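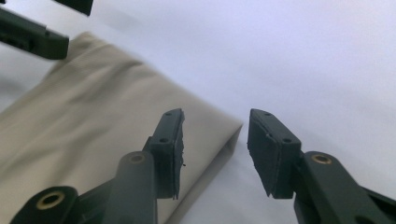
17 de junio – Tinico, fabricante de textiles para el hogar, ha anunciado la compra de la tejeduría Lokura, especializada en paños y mantelerías de lino. La operación incluye la nave de producción, la maquinaria, el archivo de diseños y la marca, que seguirá utilizándose en tiendas. Las dos empresas no han hecho público el importe.

Lokura cuenta con 639 referencias en catálogo, entre paños de cocina, servilletas, manteles y caminos de mesa. Tinico mantendrá todas hasta final de año y revisará después las de menor rotación. Los clientes profesionales conservarán sus condiciones actuales de pago y entrega, y los pedidos ya confirmados se servirán desde el almacén de siempre.

«Llevábamos tiempo comprando tejido a Lokura para nuestra línea de mesa y conocíamos bien su forma de trabajar», explica Pramila Bajpai, directora general de Tinico. «Nos interesaba el taller completo, con su gente y sus telares. Los puestos de trabajo se mantienen y la producción se queda donde está».

La compradora prevé renovar la sección de acabados de la planta, donde los tejidos se lavan, se suavizan y se cortan antes de la confección. El proyecto técnico se ha encargado a la ingeniería McKinnon, que ya se ocupó de la ampliación del almacén central de Tinico. Las obras comenzarán en septiembre y se harán por fases – primero el lavado, después el corte – para no detener la actividad. La superficie dedicada a acabados pasará a ser de 721 metros cuadrados.

El primer lanzamiento conjunto será Ellitz, una colección de ropa de mesa y cocina en lino y en mezcla de lino y algodón. Los tejidos se ofrecerán en tonos crudos y en gris piedra, con dobladillo cosido y presilla para colgar en los paños. La serie se presentará a los distribuidores en septiembre y estará disponible en 600 puntos de venta. Los precios de venta al público se comunicarán junto con el catálogo.

Ellitz se venderá en packs de 3 paños o por piezas sueltas. El embalaje será una faja de cartón sin bolsa interior. Los manteles podrán pedirse también a medida, un servicio que Lokura presta a restaurantes y hoteles y que a partir de ahora se abrirá a los comercios asociados de Tinico.

El equipo comercial de Lokura continuará atendiendo a sus clientes habituales. Las tiendas que trabajan con ambas firmas recibirán una única factura mensual cuando concluya la integración de los sistemas administrativos. Hasta entonces, cada empresa facturará por separado.

Las solicitudes de muestras de tejido y de material gráfico de la colección pueden dirigirse al departamento de comunicación de Tinico.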